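Der Schrank mit den Kabeln

Meinung

Wer einmal in einem mittelgroßen Betrieb den Schrank neben dem Drucker geöffnet hat, kennt das Archiv der guten Absichten. Unten liegen Netzteile für Geräte, die es nicht mehr gibt. Darüber liegen Kabel, deren Stecker in keine Buchse des Hauses passen. Und ganz oben, mit einem Zettel versehen, auf dem »noch gut« steht, thront ein Rechner, den man vor 14 Jahren ausgemustert und seither dreimal beim Umzug mitgenommen hat.

Ich habe diesen Schrank bei Statwood kennengelernt, wo ich eine Zeit lang das Einkaufswesen betreute, und später, fast unverändert, bei Favberg. Es muss irgendwo eine Firma geben, die solche Schränke fertig gefüllt ausliefert.

Man wirft einen Rechner nicht weg. Man stellt ihn beiseite. Dazwischen liegt ein ganzer Kosmos deutscher Büromoral: Das Ding hat Geld gekostet, es ging ja noch, als man es zuletzt anmachte, und vielleicht braucht die Buchhaltung mal eins. Die Buchhaltung braucht nie eins. Die Buchhaltung hat selbst einen Schrank.

Was mich an der Sache ärgert, ist die Verwechslung von Aufheben und Erhalten. Ein Computer, der im Schrank steht, wird nicht erhalten. Er altert dort genauso wie auf dem Schreibtisch, nur dass niemand etwas davon hat. Wer es ernst meint mit dem Bewahren, muss ihn aufschrauben. Und vor dem Aufschrauben herrscht eine Scheu, als säße im Gehäuse ein Notar.

Dabei ist so ein Gehäuse eine aufgeräumte Angelegenheit, jedenfalls verglichen mit dem Schrank, aus dem es kommt. Der Prozessor hat seinen Sockel mit Rahmen und Hebel, der Speicher seine Steckplätze mit Riegeln an den Enden, und für die Karten gibt es ebenfalls einen Ort. Das meiste davon lässt sich mit einem Schraubendreher und etwas Geduld wieder herausnehmen. Man kann es weitergeben, in ein anderes Gerät setzen oder getrennt entsorgen. Man kann es sogar einfach ansehen, was für einen Gegenstand, mit dem man jahrelang mehr Zeit verbracht hat als mit der eigenen Familie, nicht zu viel verlangt wäre.

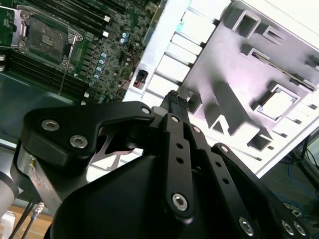

Offene Gehäuse, von nahem.
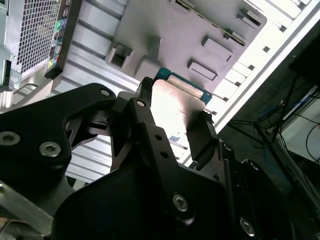 Ghada Bataineh hält das für Romantik. Kein Mensch, schreibt sie mir, werde in einem normalen Büro für einen alten Speicherriegel eine Arbeitsstunde opfern; die Stunde koste mehr als der Riegel, und am Ende liege der Riegel eben doch wieder im Schrank, nur einzeln, wo man ihn noch schlechter finde. Außerdem sei der Schrank immerhin ehrlich: Jeder wisse, dass darin nichts mehr zu holen sei. Eine Kiste mit sauber beschrifteten Teilen dagegen wecke Hoffnungen.

Das mit der Arbeitsstunde stimmt, und ich habe mich ein paar Tage darüber geärgert. Bei Arken hat man die Rechnung einmal aufgestellt, im Juni, wenn ohnehin wenig los ist. 38 Rechner kamen aus den Kellerräumen, 9 davon liefen nach dem Umbau wieder, zusammengesetzt aus den Resten der übrigen. Kaufmännisch war das ein Trauerspiel. Der Bericht darüber umfasste drei Seiten und empfahl, die Aktion nicht zu wiederholen.

Nun stand in dem Bericht aber nichts über den Keller. Der war hinterher ein Raum. Man konnte eine Tür öffnen, hineingehen und sich umdrehen, ohne etwas umzuwerfen, und die Miete dafür hatte man all die Jahre ja auch bezahlt. In die Rechnung gehört auch der Posten »Platz für Dinge, über die wir nicht entscheiden wollten«. Er taucht in keinem Kontenrahmen auf, den ich kenne, und ich kenne leider mehrere.

Ich verlange gar nicht, dass jede Sachbearbeiterin zur Elektronikerin umschult. Es würde reichen, wenn ein Gerät am Tag seiner Ausmusterung geöffnet würde und eben nicht erst dann, wenn der letzte Mensch, der das Passwort kannte, in Rente ist. Am ersten Tag weiß man noch, was drinsteckt und ob es lief. Man weiß, wem man die Karte anbieten könnte und wessen Daten auf der Festplatte liegen, ein Punkt, der im Schrank übrigens auch nicht von allein verjährt. Nach einigen Jahren ist aus all dem Wissen der Zettel »noch gut« geworden, und den hat jemand geschrieben, an dessen Handschrift sich keiner erinnert.

Bei Ghanem, meiner jetzigen Wirkungsstätte, habe ich vorgeschlagen, den Schrank abzuschaffen, samt Möbel. Der Vorschlag wurde freundlich aufgenommen. Man wolle ihn prüfen, hieß es, und bis dahin lege man die Unterlagen dazu schon mal an einen sicheren Ort, oberstes Fach, neben die Netzteile.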